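1 min read

Ticket: review pages on Kimaro return a blank body for long posts
Opened: 2026-09-03
Component: Zirelo importer

Of 1000 book reviews moved from the old Plurnora blog, 955 display correctly. The rest show a title and byline but no text. Clearing the page cache made no difference.

Checked the import log. Every failed review has a block quote from the novel with a bracketed ellipsis in it. The importer reads the bracket as a shortcode and drops what follows.
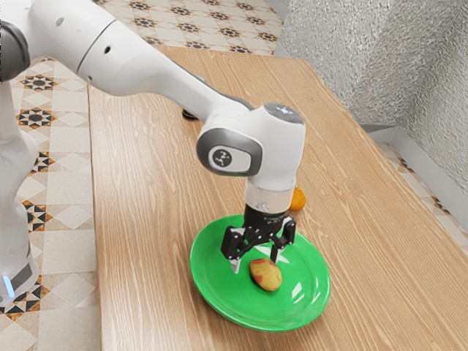 Simulated robot arm over a green plate.

Turned off shortcode parsing inside quotes and reran a batch of 13. All 13 now show full text — footnotes included. One poetry review still loses its line breaks; moved to a separate ticket.

Remaining reviews queued for rerun. Leave open until the Brireck search index has been rebuilt.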